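Sturkex Adds Right-Angle Version to Its USB-C Charging Cable Line

HULOTHAM - Sturkex has added a right-angle model to its range of braided USB-C charging cables. The new cable ships to retailers in February and will be sold next to the straight-plug version, which stays in production.

The angled plug lets the cable run flat along the side of a phone or tablet. The outer sleeve is woven nylon over a PVC jacket, and the strain relief has been lengthened by 3 millimeters at both ends.
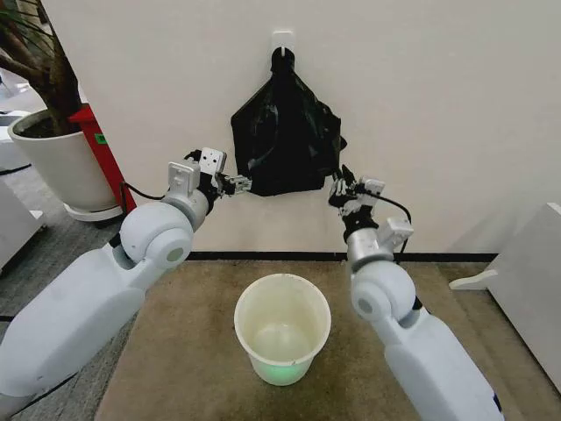

Samples were tested at the Munteanu laboratory in Flallham. Each sample was bent to 90 degrees on both sides under a load of 200 grams. The first batch failed at the solder joint after 1,269 cycles, and the joint was redesigned before production. Plug temperature under full load settled at about 43 degrees Celsius.
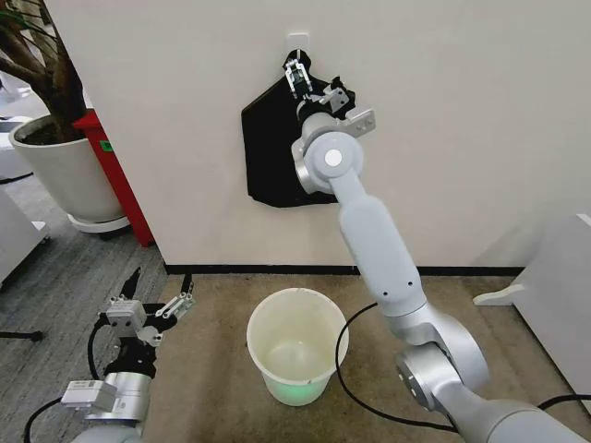

Every cable is packed with a hook-and-loop tie for storage. Coiled cables should be hung by the tie and never by the plug, which puts a side load on the contacts. A small white adhesive hook on a plain wall, like the one holding the black cloth, is a suitable place for a single coil. Heavier bundles need a screw-mounted hook.

The cable is available in black and gray. Retailers can request data sheets and samples from the Sturkex trade desk in Hulotham.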